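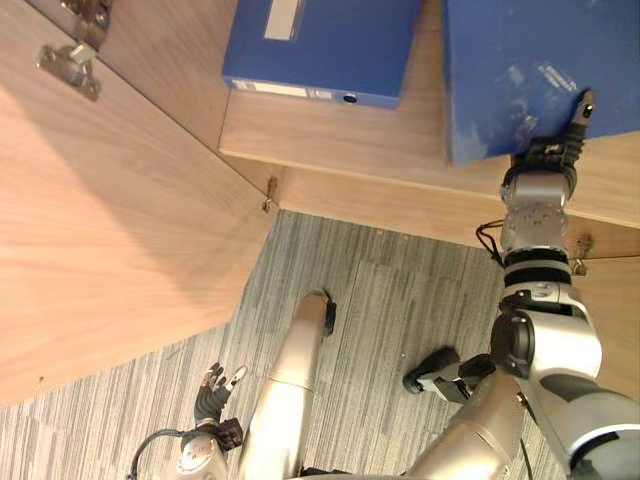
Wilell Publishes Working Practice for Humanoid Robots Handling Stored Items in Offices

Version 1 of the "Shelf and Cabinet" practice is free to download, covers reach, grip, doors and stop rules

MOURA -- Wilell today released its first written practice for two-armed humanoid robots that take boxes, files and supplies out of cabinets and put them back. Title is Shelf and Cabinet Practice, Version 1. It runs 18 pages. No fee, no sign-up, and any site may copy it into its own procedures as long as the version number stays on the page.

The practice is meant for offices, archives, stock rooms and schools. Places with carpet on the floor, doors on the cabinets and people walking by. Not for fenced cells. Factories already have rules for those and Wilell is not trying to rewrite them.

"Most of what we were asked about was small stuff. Who opens the door. How far can a box stick out. What does the other hand do," said Luana Nogueira, practice lead at Wilell. "There was nothing short enough to tape inside a cabinet. So we wrote it, and then we cut it in half."

WHAT THE PRACTICE COVERS

Doors. Hinged doors are opened all the way and stay open for the whole task. The robot does not work through a half-open door. Door swing is marked on the site plan and counts as part of the robot's work area, same as the arms. Concealed hinges get checked for loose screws before the first run and again every month. If a door drifts when released, cabinet is out of service until fixed.

Shelf edges. A box that overhangs the front lip is treated as a moving load from the moment a hand touches it. Speed drops to the site's slow setting. Nobody kneels or reaches in below it. If the overhang is more than a third of the depth of the box, the robot stops and a person decides.

Grip. Contact first, then a short hold, then load. Fingers under the lower edge before any pull on a tall box. Finger holes on file boxes may be used only if the site has tested that box type with that hand -- a hole that suits a person's finger may not suit a jointed metal one. Worn or scuffed boxes are allowed. Torn, wet or bulging ones are not.

The idle hand. This section got the most comments in review. When one arm is working, the other hand stays open, below shelf height and clear of the door. It does not rest on the cabinet. It does not hold on to the door unless the task plan says so in writing.

Cables. External cable loops at the wrist are permitted. They must be short enough not to catch on hinge plates, handles or box corners at full reach. Site lead checks this by hand, with the power off, at the start of each shift.

Footing. Both feet flat before a lift. Carpet tiles must be glued or locked down across the whole standing area. Lifted corners are a stop condition. Rugs and loose mats are removed, no exceptions.

Labels. The robot reads the label before the lift and the operator confirms it. If the label faces away or can't be read, the box is not turned on the shelf to find it. It comes down first, onto a table, and gets read there.

STOP RULES

The stop rules fit on one page and are written to be read aloud at shift start. A run stops when:

a person steps inside the marked area
the box shifts with no command given
a door touches any part of the robot
a finger fails to report its position
the operator loses sight of either hand

After a stop, hands stay where they are until the operator has looked. Restart is by a person standing at the robot, never from another room. Every stop goes in the log, including ones that turn out to be nothing.

HOW IT WAS WRITTEN

Wilell drew up the first draft after reviewing 577 logged cabinet tasks from its own test rooms and from partner sites run by Vostico. Of those, 531 finished without a stop. The remaining runs were read line by line by the drafting group and most of the text in the Doors and Shelf Edges sections comes straight out of them.

The draft then went to 8 outside reviewers, among them facilities managers, an occupational safety trainer and two records archivists. The archivists asked for the label rule. The safety trainer asked for the restart rule and would not move on it.

"I run a records room, I don't run a lab," said one of the reviewers, who manages storage at a Bameck office. "I wanted to know what I'm supposed to check in the morning and what makes me hit the button. Its in there now, on one page."

WHAT IT DOES NOT COVER

Version 1 leaves out drawers, sliding doors, anything above the robot's own head height, glass, liquids and any load that takes both arms. Two-arm lifts are being drafted separately. It also does not replace local law, the robot maker's manual or a site's own risk assesment. Where those are stricter, they win.

The practice is voluntary. Wilell does not certify sites and is not going to issue a badge or a seal. Sites that adopt it are asked to send in their stop logs, names removed, so the next version has more to work from.

TRAINING

A half-day course for operators and site leads starts in July at the Wilell test rooms in Moura. Morning is reading and walk-through, afternoon is hands on with a robot and a cabinet. Doors open at 8:30 a.m. Vostico will run the same course for its own customers. Bring flat shoes -- you will be on carpet and on your knees checking tiles for part of it.

AVAILABILITY

Shelf and Cabinet Practice, Version 1, can be downloaded from the Wilell web site starting today, in letter size, along with the one-page stop sheet and a blank shift checklist. Printed copies of the stop sheet, laminated, can be ordered in packs. Comments on Version 1 are open through the end of the year and should quote the section name.

ABOUT WILELL

Wilell tests mobile and humanoid robots in ordinary workplaces and writes plain-language guidance for the people who work next to them. The company has its offices and test rooms in Moura.

MEDIA CONTACT

Luana Nogueira
Practice Lead, Wilell
Interviews and test room visits by arrangement, mornings prefered

###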